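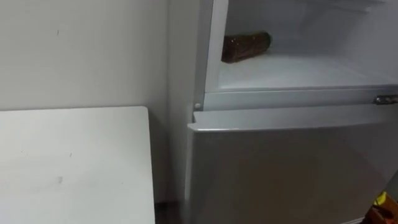

Head camera view, freezer task, object on the compartment floor.

How varied should the object's position be when recording freezer demos?
Nuria Goicoechea, Thu 2 October

I'm collecting examples for a policy that takes one item out of an open freezer compartment. I have 30 episodes so far, all with the brown log-shaped object lying on its side toward the left. In tests the policy does fine there but reaches left even when I put the log on the right. Do I need to start over, or can I add to the set?

Cyrill Zwahlen
Add to it. Keep the 30 and record the same number for the middle and the right, then turn the log so it points toward the back in part of them. Mix the order as you record. If you do all the right side ones in one afternoon, the lighting can end up tied to the position. Also, your freezer walls are white and nearly everything around them is white, so a brown object stands out a lot. Add a pale one before you trust your results.

Hortensia Gaete
Just get more data. We had 2,000 for a drawer task.

Brenda Cisternas
Agree with Cyrill. Hold back 17 episodes with positions you never train on and check against those. I'd also move the table a little between sessions.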